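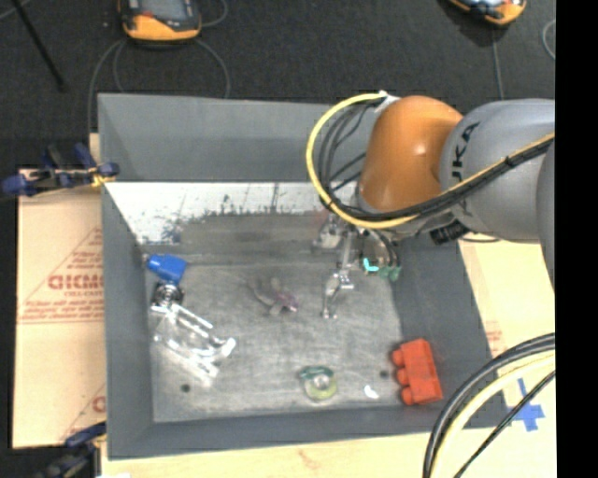

Castus has changed the way mixed small parts are held before sorting at its Daltitz site. Parts now go into large gray rectangular bins with an open top and sloped inner walls, in place of the shallow trays used until February. Items are spread across the bin floor with space between them, as with the bright blue blocky piece near the inner wall and the round dark and silver metallic piece with a ring-like center. Clear plastic goes into the same bin as colored and metal parts, and the transparent piece with the elongated shape and rounded end is typical of the items that staff had asked to have kept out of deep piles. The metallic floor of the bin is gray and scuffs with use. The company does not treat scuffing as a defect.

The new procedure took effect on 05/08/2020. It covers returned and leftover parts that arrive without a label, including fittings, housings, clips and broken pieces. Labeled stock is still handled under the older rules and goes directly to the shelves.

Under the procedure, a bin is filled to a single layer. Parts may touch but may not rest on one another. A bin is closed to new parts when its count reaches 30, or earlier if the floor is covered. Each bin receives a number on intake, and the number stays with the contents until the last part has been identified or scrapped. Bins are emptied fully between batches and wiped down.

Transparent parts account for most of the changes to the written instructions. On a light tray liner they were often missed at the end of a batch and carried over into the next one. The liner has been dropped. The instructions also call for a second check of the corners and the foot of each wall, where small parts tend to slide.

The bins were supplied by Uysal, which delivered 101 units in 2 shipments. They are used without lids. Castus said the sloped walls were specified so that parts dropped near the rim move down to the floor and do not lodge at the side. Stacking inserts were offered with the order and declined.

Records for each bin are kept in Trelon, the inventory system already in use at the site. An entry lists the bin number, the date of intake, the main material of each part and its final location. Parts made of more than one material are entered under the heavier one. Parts that cannot be identified after two passes are marked as unknown and held on a separate shelf.

Castus plans to review the procedure after the first 1000 parts have been logged. The fill limit and the rule on mixed materials are both open to change at that point. Trays remain in use for screws, washers and other fasteners.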